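Home | About | Visits and Events | Publications | Contact

Visit report: open day at the Gretberg reuse centre

Apr 7, 2020

Members of the Nadar Society for Household Waste were received at the Gretberg reuse centre for its spring open day. The centre is run by Kitent on behalf of the district, and takes in furniture, small electrical goods and office equipment that would otherwise go to landfill. The Society last visited when the building was still a seed warehouse, and members were keen to see what had been made of it.

The party of 40 was divided into 2 groups on arrival. The first began in the furniture hall, where chairs and tables are checked for woodworm before being offered for sale. Prices are set low and are reviewed each April. Members noted the clear labelling, which gives the date of receipt and any repair carried out. The hall is cold, and those planning a visit are advised to dress for it.

Office equipment is dealt with on the upper floor. Desktop computers given by schools and local firms are opened, and their hard drives are removed and wiped before any other work is done. Machines that can be repaired are passed to charities through the Cundeo scheme. The remainder are sorted into metal, plastic and circuit boards. The centre handled 1469 computers in its last full year, and expects the figure to rise as district offices replace older models.
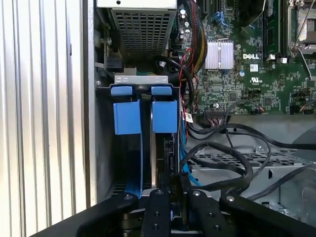

One member asked whether households could be sure that their personal files were gone before a computer was passed on, and remarked that this worry alone had kept an old machine in her loft for years. The centre replied that every drive is logged by its serial number on removal, and that a certificate is issued on request. Drives which fail the wiping test are shredded. There is no charge to residents for either service, although firms pay a small fee for the certificate.

A second question concerned cables and chargers. These may be left in the bins at the front gate, but should be tied in bundles. Batteries must be handed to staff and must not be placed in the bins.

After tea the groups changed over. Kitent then gave a short talk on the costs of running the centre. Sales from the furniture hall cover the rent and part of the heating, while the electrical section depends more heavily on the district grant and on the sale of scrap metal.

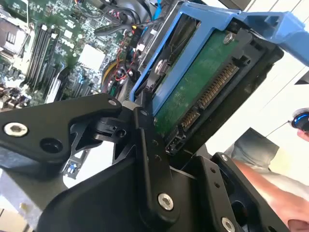
The grant is due for renewal next year, and the Society was invited to comment on the draft terms. Members felt that the opening hours should be stated more plainly, and that the bus stop on the Gretberg road ought to be shown on the centre's map. Both points have been sent to the district in writing.

The Society thanks Kitent for its welcome. Copies of the talk may be had from the Society's office.

12 shares | 2 comments

Previous report | Next report | Back to top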